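Clenorow Household Support Program
Progress report to the Bedard Fund, second reporting period

Prepared by Saron Yimer, Program Manager

Summary

During this period the program helped families moving from temporary housing into permanent apartments in the Cifuentes district. Enrollment reached 175 households against a target of 200. Staff expect to meet the target by December, when the next building opens for move-in.

Home visits

Each household receives a first visit within 30 days of signing a lease. Visits cover the lease terms, rent payment dates, utility accounts, and how to report repairs. Eleven visits were delayed in this period while building management replaced the front entry locks. All have been rescheduled. 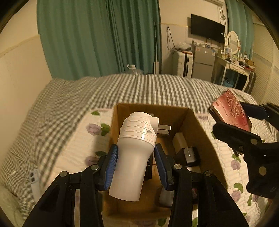 Donated household goods remain the most requested form of support. Requests for bedding and cookware were met in full, while requests for small electrical items exceeded supply. Such items often reach us mixed together in open cardboard boxes, with plug-in devices and other small pieces side by side, and sorting them takes more staff time than the original budget allowed. Etenesh Mekonnen has drafted a one-page guide asking donors to pack electrical goods separately and label each box. It will go out with the next donation appeal.

Budget

Spending is in line with the approved plan except for local transportation, where van rental costs rose. We request permission to move unspent printing funds to this line. No increase in the total award is requested.

Next period

The Ditov Street office will extend its evening hours to 7:30 p.m. for tenants who work during the day. A tenant survey will be mailed to all enrolled households, and the results will be included in our next report.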